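Udside, second series, episode 7

February 20, 2021

I finished the seventh episode of Udside last night and then watched the last ten minutes again, mainly to check that I had understood who was on the ferry. I had, more or less. Spoilers for this episode follow, but nothing beyond it.

The first series ended in December with the harbour office burnt out and Kohlhase missing. For six weeks the writers have kept him off screen. We have had his coat, his voice on the answering machine and a lot of other people talking about him in kitchens. This week he walks into cabin 101 and sits down, and the programme treats it as an ordinary entrance. There is no music. His sister goes on peeling an orange.

I thought it was the best thing they have done this year. The scene runs long and most of it is two people not mentioning the fire. The camera stays on her side of the cabin, so we get his answers mostly as sound.

The Plident plot is weaker. I can follow it — the company bought the dredging contract, then lost the survey maps — but I have stopped caring which director knew. Every episode someone opens a folder and looks worried. This time the folder says 400 tonnes of sand went somewhere it shouldn't have, and we are meant to gasp. 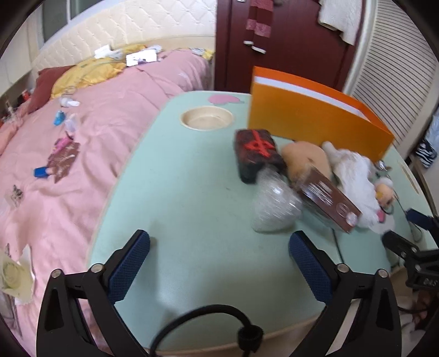

Diễm Khương wrote to me after last week's post to say that I was being unfair to the sand. Her view is that the company story is the only part where anyone makes a decision, and that without it the family would sit in that house until the money ran out. She also thinks the missing maps were in the boat shed the whole time, behind the outboard motor, and that episode two shows us the tube they were rolled in.

I went back to episode two and there is a tube. It might be a fishing rod case. I will give her half a point.

The other thing to mention is Emetti, the new policewoman, who finally gets a scene without her boss. She reads out the number 534 from the back of a photograph and puts it away again. I assume it is a locker, although the ferry has lockers and so does the school, which leaves us not much further on.

Three episodes to go. I'll write up the next one when I've seen it, probably a day late as usual.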